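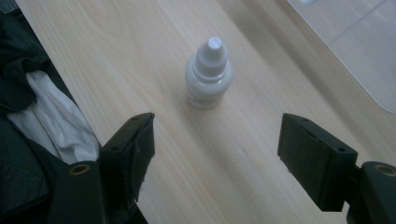

A small dropper bottle with a tapered nozzle.

Diluting and Dispensing Dye Stain by the Drop

By Dionysis Christodoulou
Last revised June 14, 2026

Scope

This page covers mixing small test batches of water-based dye stain from liquid concentrate, measuring by drops. The method suits sample boards and touch-up work. For a full tabletop or a set of doors, mix by weight and skip to the section on scaling up.

The procedure assumes a concentrate that is soluble in water. Alcohol-based concentrates have a lower surface tension and form smaller drops, so drop counts do not transfer between the two types.

What you need

Liquid dye concentrate
Distilled water
Dropper bottles, one per color
Glass jars with lids
A scale that reads to 0.01 gram
Sample boards from the same stock as the project
Sandpaper, 180 and 220 grit
Foam brush or lint-free cloth
Masking tape and a pencil

Tap water can be used where it is soft. Hard water may shift some reds toward brown and can leave sediment in the jar after a few days.

Step 1. Calibrate the dropper

Drop size depends on the nozzle opening, the angle of the bottle, and the speed of the squeeze. Hold the bottle straight up and down with the nozzle pointing at the center of the jar. Squeeze slowly enough that each drop falls under its own weight.

Set an empty jar on the scale and zero it. Dispense 104 drops of distilled water, discard the reading if a stream forms at any point, and divide the weight in grams by 104. The result is the weight of one drop. Repeat with the concentrate. If two runs with the same liquid differ by more than five percent, slow down and run it again.

Write the result on tape and keep it with the bottle. Nozzles are not interchangeable. I keep a separate figure for each of the Stelodska bottles in my shop, and the widest nozzle gives a drop nearly twice as heavy as the narrowest.

Step 2. Prepare the sample boards

Sand to 180, wipe the surface with a damp cloth, and let it dry completely. The grain will rise. Knock it back with 220 using light pressure, moving with the grain. Do not sand through to fresh fiber, or the grain will rise again under the dye.

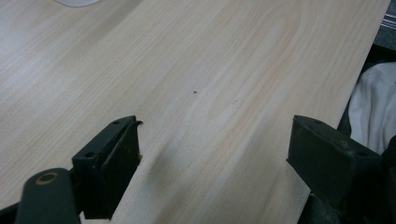
Veneered stock needs more care at this stage than solid stock. Face veneer is thin, and two or three extra passes near an edge can reach the glue line. Dye will not take where glue is exposed. Check for glue by wiping with a damp cloth under a low-angle light: spots that stay pale while the rest darkens are sealed.

Pine also absorbs unevenly. Apply a washcoat of thinned dewaxed shellac and let it dry before testing any color. Maple can blotch too, although the effect is usually milder. Whatever you put on the sample must also go on the project.

Step 3. Mix the first batch

Weigh 86 grams of distilled water into a jar. Add the concentrate one drop at a time, swirling after every fifth drop. Start at ten drops. Record the count on the lid as you go.

For a blend, add the lightest color first. Yellow needs several drops to register, while black can take over a mix with one.

Let the jar stand for ten minutes, then swirl again before use.

Step 4. Test and adjust

Tape the board into sections. Flood the first section, wait one minute, and wipe off the excess with the grain. Add five drops to the jar, apply to the next section, and continue. Pencil the drop count beside each section on the bare margin.

Dye looks dull and gray when dry. Judge the color only after a coat of the intended finish is on. Oil-based finishes add amber, and water-based finishes add very little.

Step 5. Scale up

Multiply the drop count by the drop weight of the concentrate to get grams of concentrate per 86 grams of water. For 1000 grams of water, multiply that figure by 1000 and divide by 86. Weigh the concentrate into a clean cup and rinse the cup with part of the measured water.

Make enough for the whole job in one batch, and test the new batch on a spare section before touching the project.

Storage

Label each jar with the colors, the drop counts, and the drop weight used. Keep lids tight and jars out of sunlight. Discard any mix that smells sour or shows growth on the surface. Rinse nozzles with warm water and dry them before recapping.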